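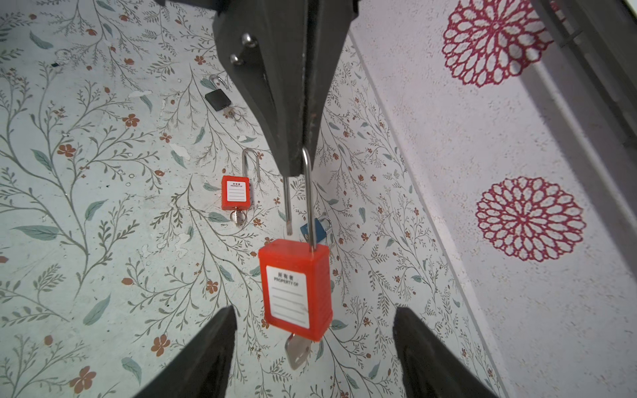 According to a note from Kulstead, the narrow fingertips hold a thin shackle better than the wide pads do, but only if the closing force is turned down first. Set the force as in step 2 before you compare the two.

4.3 Comparing fingertips on padlocks

1. Fit the first pair of fingertips and tighten both bolts.
2. In Pritora, open Grip and set the closing force to 15.
3. Jog the arm until the tip is level with the top of the shackle.
4. Close the gripper, lift slowly and hold for 9 seconds.
5. Repeat 5 times, then change fingertips and start again.

Note: A lock held by its shackle can swing. Let it settle before you lower it towards the second gripper.

Note: Gareck arms keep the last force setting after a restart. Sharifi arms do not, so enter it again.

CAUTION: Keep hands clear of both grippers while the arm is live. Press Stop before you pick up a dropped lock.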